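二手彩色积木标“近全新”，边角掉漆露木茬：Warkden转售区惹争议

本站消息　一套三色大号旧积木，近日在二手交易平台Warkden的儿童用品转售区引发了一场不大不小的争论。卖方Beaudoin是一家做旧玩具回收翻新的小商号，把这套蓝、红、橙三色积木标为“近全新，幼儿园及家庭均可放心使用”，标价30元。有买家收货后认为成色与标注相差太远，要求退款，卖方起初只肯退8元差价，双方僵持了11天。

金额不大，按理说不值得写成新闻。不过“近全新”三个字在转售区用得实在太滥，这一单恰好有实物可看，不妨拿来说一说。

先看卖方的说法。Beaudoin在商品页写道，旧积木收回后要经过“清洁、筛选、复检”，凡是表面有明显缺损的一律不上架。页面没有说明由谁筛选，也没有说明什么叫“明显”。记者去信询问复检的具体标准，得到的答复是“按行业惯例执行”。再问是哪一条惯例，对方没有再回信。

页面还有一句“轻微使用痕迹属正常现象，不影响玩耍”。这句话单看没有错，木头玩具用久了总要磕碰。问题在于痕迹到了什么程度还能叫轻微，卖方从头到尾没有给过一个可以对照的说法，商品页上也只放了一张色彩鲜亮的远景图，看得出颜色，看不出边角。

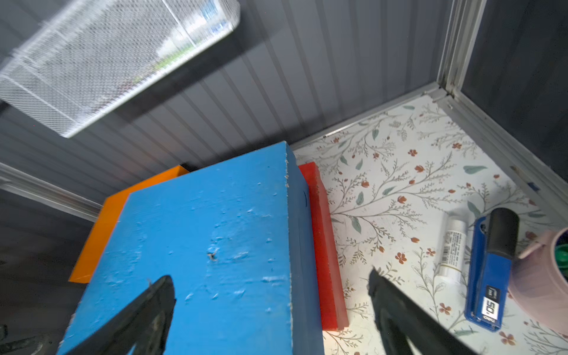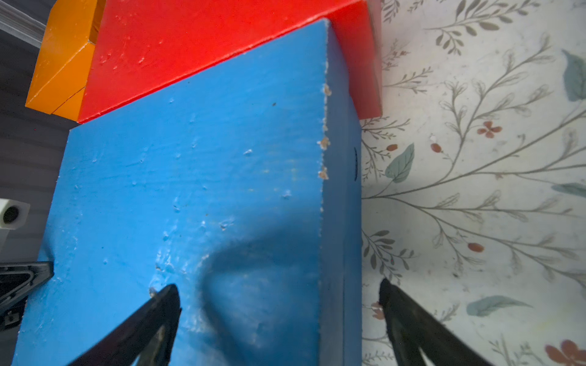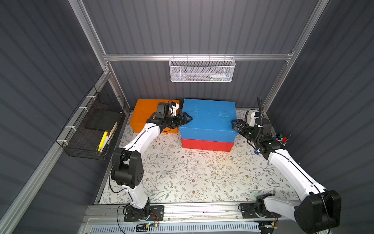

蓝色那块的毛病最清楚

三块之中争议最大的是蓝色这块。近看，顶面和正面都有磨损，散布着小块掉漆和发白的斑点；一条竖棱上的漆已经剥落，缺口参差不齐，露出底下浅黄褐色的木头。顶面靠中间还有一处深色的痕迹，像是被扎过，究竟怎么来的，单凭外观说不准。侧面另有一道弯弯的小黑印，是蹭脏还是划伤，同样不好下结论。

红色那块的状况要好一些，近处看得到的正面上只有少许白点和小缺口。若整套都是这个程度，买家大概不会去争那几块钱。橙色那块远看表面略显粗糙，记者没有把握说它是磨旧的，还是当初的漆就刷得不匀，因此不作评价。

把三块放远了看，颜色依旧鲜艳，蓝红两块叠在一起，橙色立在旁边，摆得也算整齐，蓝色面上只剩一些浅浅的擦痕。商品页上的图之所以好看，多半也是这个道理：隔着一段距离，掉漆的棱角并不显眼。把这样的图单独放上去，再配上“近全新”，说是误导也许重了，说是如实展示恐怕也很难让人信服。

卖方：属于“可接受范围”

Beaudoin在给买家的回复中称，掉漆部位“面积有限”，积木“结构完好”，属于可接受范围。可是买家要争的本来就是标注。结构好不好，是能不能用的事；标成什么成色，是该卖多少钱的事。卖方拿前一件事来答后一件事，多少有些绕。

回复里还提到，这批积木使用“儿童适用漆”。记者请对方提供漆料的检测材料，对方表示上一手来源较杂，无法逐件追溯。既然无法追溯，“放心使用”四个字的依据在哪里，页面上就应当有个交代。需要说明的是，记者手中没有任何材料表明这套积木的漆有问题，这里质疑的只是卖方凭什么打这个包票。

至于露出木茬的棱边会不会扎手，买卖双方各执一词。买家说家里孩子正是见什么都往嘴里塞的年纪，不敢给；卖方说用细砂纸打磨两下即可。打磨这道工序若真如此省事，一家以翻新为业的商号为什么不在发货前做掉，回复中没有解释。

平台：正在“优化”成色分级

Warkden方面答复称，转售区目前的成色标签由卖家自行选择，平台只在出现投诉后介入。换句话说，“近全新”能不能用，发布时没有人核对。平台表示已着手优化分级说明，拟要求木制玩具类商品至少上传2张近景图，其中一张须拍到边角，预计五月上线。

这项改动听上去合理，效果如何还要打个问号。类似的承诺，转售区去年也讲过一回，当时说的是毛绒玩具须附标签近照，后来页面上多了一行小字提醒，不传照片照样可以发布。这一次若仍停留在提醒，恐怕改变不了什么。

同在转售区经营的Ginance则采取了另一种做法，把旧积木按漆面情况分开标价，掉漆露木的归入“旧件”，价格压低，页面直接放棱角特写。该商号称这样做退货少了，但没有提供数字，记者也无从核实。至少从页面来看，买家下单前能知道自己买的是什么。

给打算买旧积木的读者

下单前请卖家补拍棱边和角，顶面也要一张，最好在自然光下拍，不要只看整套合影。描述里凡出现“正常痕迹”“不影响使用”之类的话，追问一句痕迹在哪一块、哪一面，并把聊天记录留好。收到后先用手掌沿着棱走一遍，有毛刺的暂时收起来。漆皮一碰就掉的，便宜也别给还在啃东西的孩子玩。

截至发稿，Beaudoin已同意全额退款，运费由买家承担。该商品页仍可打开，成色一栏从“近全新”改成了“良好”，配图没有更换。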